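December 14, 2024

# Declarations scrape, second pass
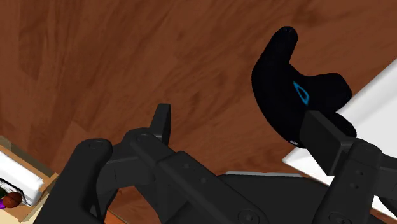
Picked this up again after leaving it alone for most of November. The goal hasn't changed: one table with every outside income declaration filed by members of the Nitstead regional assembly for the current term, in a form we can sort and add up. Right now the assembly puts them online as PDFs, one per member per filing, and the only search on the page is by surname.

Total files pulled: 1,769. That includes amended filings, which the assembly keeps next to the originals with nearly the same file name. The first pass treated both as separate income, so anyone who fixed a typo had their pay doubled. All the ranking tables made before today are wrong for that reason. I moved them to the folder called old and they should stay there.

## Matching amended filings

The amended form has a box at the top for the reference number of the form it replaces. Members fill it in maybe half the time. When it's there, match on it. When it isn't, I match on member, filing period and name of the paying organization, and keep the later one. If the paying organization is spelled differently in the two filings (Arriaga Consulting, Arriaga Consulting Ltd, Arriaga Cons.) the match fails, and it goes to the check-by-hand list.

That list has 306 filings on it tonight. I'd hoped for fewer. A lot of them look like the same firm written several ways, so a short table of spellings should clear a good part of it. Started one in the shared sheet, tab "payers". Please add to it but don't change the left column, the script reads it.

## Income bands

Members don't give exact amounts. They tick a band, and the bands changed partway through the term. The old form has a top band with no upper limit. The new form splits that band into three and asks for an exact figure above the last one.

What I've done:

- Store the low end and the high end of each band as two columns.
- Leave the high end blank where there's no limit. Don't put a zero in it. The first pass did, and it made the best paid members look like they earned nothing.
- Add up low ends and high ends separately and report both.

So we can say a member declared "at least" so much. We can't say what they earned. The draft text for the Priltness bulletin uses "earned" all the way through and needs changing before it goes anywhere.

Still unsure about monthly and yearly. The old form asks for a monthly band. The new one lets the member choose, with a small check box that scans badly. If neither box reads as ticked I've set the period to unknown and kept the row out of the totals. Could instead assume monthly, to match the old form, but that multiplies any mistake by twelve. Leaving it out for now.

## Scanned pages

Most of the PDFs have a text layer and are fine. The handwritten ones don't, and text recognition on them is poor. I ran a test on 80 handwritten forms, typed the same ones in myself, and compared. Names of payers came out usable. Ticked bands did not. The software reads a heavy tick as covering two boxes and a light one as none.

Plan is to type the handwritten ones in by hand, with 2 people doing each form separately and a third looking only at the ones that disagree. Slow, but these are the forms most likely to be argued over if we publish a name.

Things to watch for when typing:

- "None" and a blank page are different. Write none only if the member wrote it.
- Unpaid roles go in the roles tab with no amount.
- Some members list rental income under section B and some under section D. Enter it where they put it. I'll sort it out later in the script.
- If a page is missing, put the page number in the notes column and move on.

## Party totals

The party table is easy to build and easy to get wrong. Several members left their group during the term and sit as independents now. If we use today's group for everything, the income they declared while in the old group moves with them. I've joined each filing to the group the member sat with on the filing date. The assembly's own group list has start and end dates, so this mostly works. One gap: the list has no end date for members who resigned their seat, and the script took that to mean they were still sitting. Patched by hand from the record of substitutions.

Also, a plain party total rewards us for picking on big groups. Use the share of members with any paid outside role as the main figure, then the totals under it.

Ran it once after the fix to see if the order held up. The top few members stay the same whichever end of the band is used. Further down it moves around a lot, enough that I wouldn't print a ranking past the first page. The middle is mostly people in the same two bands, so their order comes from how ties get sorted, and that's alphabetical.

## Pronness

Pronness also publishes declarations and I had a look at whether we could compare the two. Not directly. Their form leaves out income below a threshold and counts a spouse's company in some cases. We could compare the number of members with a paid directorship, since both forms ask for that in nearly the same words. Anything in money, no.

## To do

- Finish the payer spellings, rerun the matching.
- Write to the Nitstead registry and ask which band applies when two are ticked. Ask about the missing pages in the same letter.
- Change "earned" to "declared" in the draft.
- Check the log for files that failed to download. There was a timeout in the first run and I never went back to see what it skipped.
- Back up the hand-typed sheet. It's only in one place at the moment.

Script is in the usual folder, the version with today's date. Run the matching step before the totals step, it won't warn you if you don't.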